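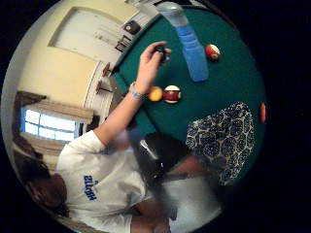
Cleaning up a pool table after the family has been at it: what order do you go in?

We inherited a table with green felt when we moved in and I love it so much! The trouble is that everything lands on it. Balls, drinks, cloths, spray bottles, you name it. I'd like a routine for clearing it, wiping the balls and freshening the felt without wrecking anything. I have a Clirance brush and a box of 200 Pletwood wipes. Do I spray the felt directly?
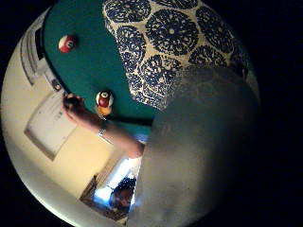
Stripes and a dark ball, still waiting to be put away.

2 answers

Salvador Nogueira
Great question, I get way too happy about this stuff. Balls off first, always, and pick them up by hand so they don't knock together. Then anything with liquid in it goes to another room, even with the cap on. Brush the felt in one direction, toward the far end, light strokes (don't scrub!). For the balls I use a soft dry cloth, plus a drop of Lamrani polish when they look dull. Skip the wipes on the cloth, save them for the rails, and test a hidden spot even there.

As for spraying, please don't. Felt holds on to moisture and perfume and you can get a ring. Air the room out and brush again the next morning.

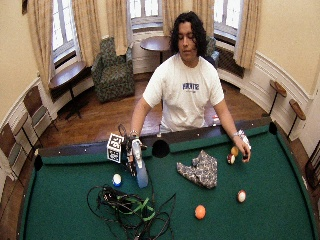 Cloth, bottle and balls all on the felt at once.

If yours gets this busy, put a basket under the table. Mine has been there since July and it's the best thing I ever did for that room!

Second answer
I just vacuum mine with the Mukgate handheld on low. Works fine. Never polished a ball in my life.
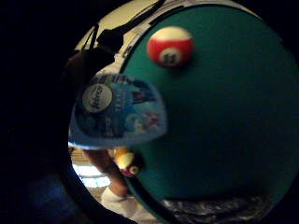

Salvador again: low suction is okay if the head has no roller, but hold it just above the felt and stay away from the seams. And do try polishing one ball, you'll end up doing the whole set!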